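Trurnden Open Day

The Trurnden Open Day is a public demonstration of household robotics held each March at the Trurnden works, the home of the automation firm Simico. It grew out of a small evening for families of the staff, and over the years it has become one of the better-loved dates in the local calendar, drawing people who have never been near a robot as well as a good many who work with them all year long. Admission is free, though visitors are asked to pick up a timed ticket at the gate.

History

The first open day had 50 guests and a single bench, set up in what was then the packing hall. Simico had only lately moved from conveyor equipment into two-armed robots, and the evening was meant mostly to let husbands, wives and children see what all the late nights had been for. Word got around town, as it does, and the next year the doors were opened to everyone. Attendance has since reached 2000 in a single day, and the event has spread from the packing hall into the old paint shop and, when the weather is kind, the yard behind it.

The Maluleke Hall, added to the site later on, now holds the main program. It has raised seating along one side, which made a great difference to shorter visitors – for years the children had watched mostly elbows.

Program

The day opens at 10 in the morning with a short welcome and a walk through the workshops. After that come the table demonstrations, which are the heart of the whole thing and the part most people remember. They are deliberately homely. Simico's staff have long preferred kitchen and dining jobs, such as clearing a place, passing a dish or carrying food on a plate, to the stacking of colored blocks, and the choice suits an audience that knows very well how easily a plate can tip.

The plate demonstration uses a pair of arms working together over a tabletop set with a wicker basket, a tray and a light blue plate. A long orange piece of food lies on the plate, and lifting the two as one load calls for both arms to keep in step with each other.
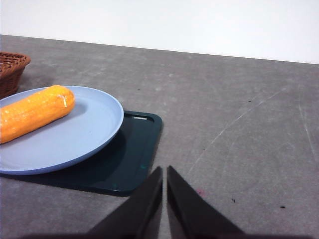
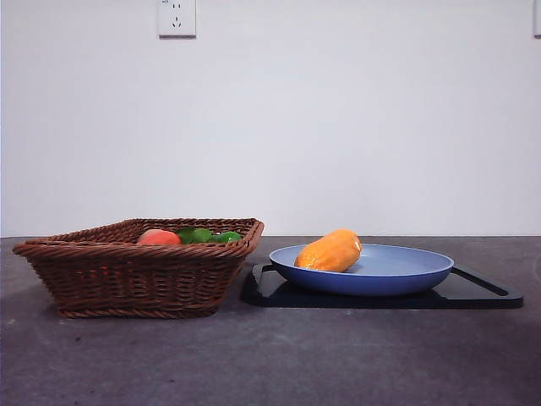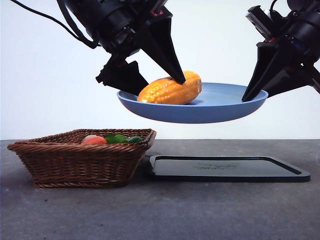
The plate demonstration at Trurnden. In the last picture, both arms hold the plate above the tray.

Each session lasts 24 minutes, with time at the end for questions from the seats. The presenters are engineers from the workshop floor, and they are known for wandering happily off their subject when somebody asks a good one (grip strength and dishwashing come up every year).

Drekitz Room

Next door to the hall is the Drekitz Room, a quieter space named for the road that runs past the works. Visitors may take the controls of a practice arm there, with a staff member beside them, and try to move a cup from one mat to another. Each turn lasts 3 minutes. The line can be long by early afternoon, and regulars tend to go there first and catch the table demonstrations later.

Visiting

The works can be reached on foot from Trurnden station by way of Drekitz Road. The Maluleke Hall and the Drekitz Room are both on the ground floor, and coffee and soup are sold in the staff canteen until the gates close at 4 in the afternoon.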